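Estero opens a pedal room for people who don't like gyms

For release: December
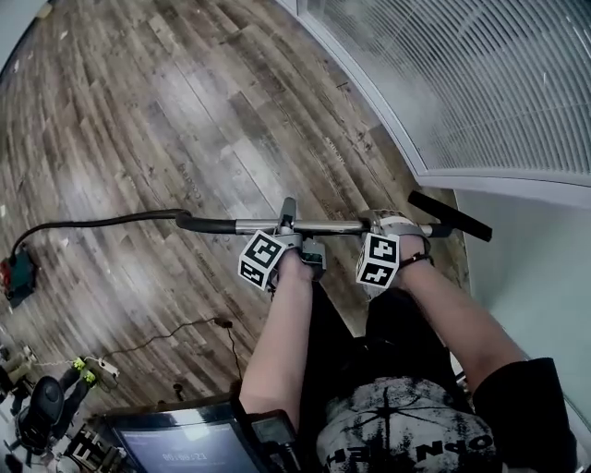

I'm Veronica Preda and I run Estero, a small exercise studio above the old Song music shop. I've been asked to write this press release in the third person, like a proper business, and I tried for an evening and hated every line of it. So you're getting me instead.

Our news is that we've opened a second room, and it's given over entirely to stationary cycling. It's called Alar. There are 22 places in it, the lights stay on, and the music is kept at a level where you can talk to the person beside you. If you've ever been shouted at in the dark by someone with a headset microphone (I have, twice, and I paid for it both times), you'll understand why I wanted to do it differently.

I came to indoor cycling late and a bit grumpily. My knee had gone, running was off the menu, and the physio told me to pedal. I did it in the spare bedroom with a book propped up in front of me, and after a few weeks I noticed I was looking forward to it! There's something very restful about having your hands on a bar and your feet going round and nowhere at all to get to. I asked a couple of our regular stretching customers if they'd fancy it too, and the list just grew. By the end of the summer we had 126 names on it, which is a lot for a studio that used to be happy with nine people on a wet morning.

What you get in Alar is pretty simple. A session lasts 45 minutes and nobody leads it in the usual sense. I'm there, or one of my two colleagues is, to help you set your saddle and your bar and to keep an eye on how people are getting on. You pick your own pace. If you want to sprint, sprint. If you want to potter along and tell your neighbour all about your kitchen extension, that's just as welcome, and going by our trial sessions it's what most people end up doing.

A word about setting up, as it's the thing I get asked about most. Please come ten minutes early the first time. We'll get the saddle to the height of your hip bone as you stand next to it, and then fiddle from there. Your knee should still have a little bend in it at the bottom of each turn. Then we look at your hands and shoulders. People grip far too hard! You want your arms out in front of you with soft elbows, fingers round the bar but not strangling it, and your shoulders down away from your ears. I go round saying "soft hands" so often that someone has threatened to put it on a mug.

As for what to wear, a T-shirt and anything you can move your legs in will do. You don't need special shoes, you don't need padded shorts (though I won't argue with you after your third week) and you certainly don't need to match. Bring water and a small towel. There are hooks for coats and a shelf for bags, but the lockers are still on order, so leave your valuables at home for now.

We've also started something called Notesex, and yes, I know. It's short for "notes on exercise", I came up with it on the bus, and by the time my daughter explained the problem the cards had been printed — all 3000 of them. So Notesex it is. It's a little card you fill in after a session with how long you rode, how your legs felt, and anything else you'd like to remember. You can keep it to yourself or leave it in the box at the desk and we'll have it ready for you next time. I find mine very useful. Last month's says "too much lunch" on four separate lines.

Alar is open from 7 in the morning until 8 in the evening, with a quieter session at 2 in the afternoon that's meant for beginners and anyone coming back from an injury. Do speak to your doctor first if you're in the second group. Single sessions can be booked at the desk or over the phone, and a full year in both rooms costs £315 if you join before the end of December. Existing Estero members can use the new room at no extra cost until their current membership runs out.

I should mention the stairs. There are two flights and no lift, and I'm sorry about that, as it does rule some people out. We're talking to the landlord about the ground floor at the back, and I'll write again when there's something to tell. In the meantime, the seated stretching class carries on in the church hall, same time as before.

If you write for a local paper or do a bit of radio, I'd be very glad to have you along for a session, and you can ask me anything you like while we pedal. You're also free to use any part of this release, in whole or in bits, and to tidy up my grammar as you go.

Press contact: Veronica Preda, Estero, at the studio desk. Mornings are best, and if I'm in a session please leave a message and I'll ring you back once I've got my breath.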